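Why does one warm January afternoon not count as climate change?
Posted in Weather & Climate, Pladerville

We hit 70 here one day in January (normal is 42!) and my brother-in-law and I have been arguing ever since. I say it's one freak day, he says it's proof. Who's right? 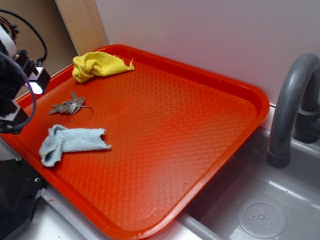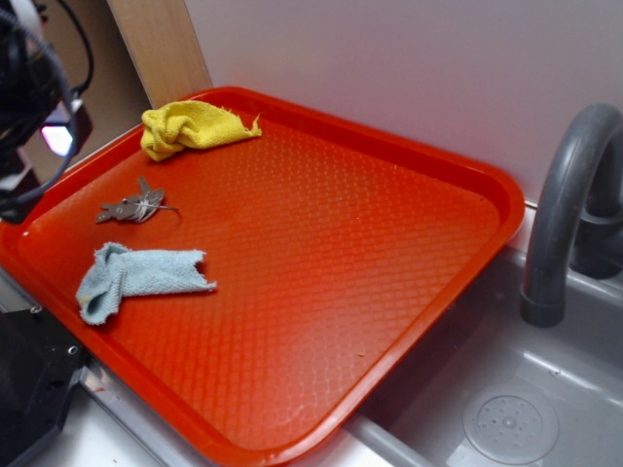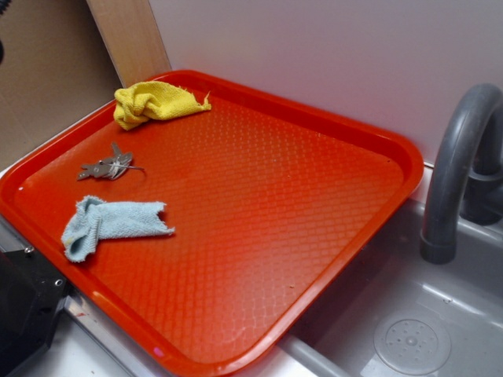
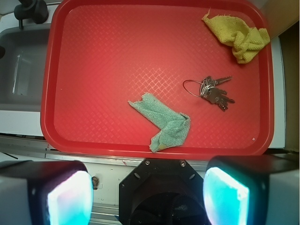
Replies

Cabrera
Kind of both of you? One day is weather. Climate is the long average, usually 30 years of it. What I'd look at is how often you get days like that now compared with when you were a kid. I keep a log for my yard and the warm ones are definitely bunching up.

butine5
its just the jet stream, happens every winter

Pritier
Check whether your station moved, too. Ours went from a field to the airport and the lows jumped some 5 degrees.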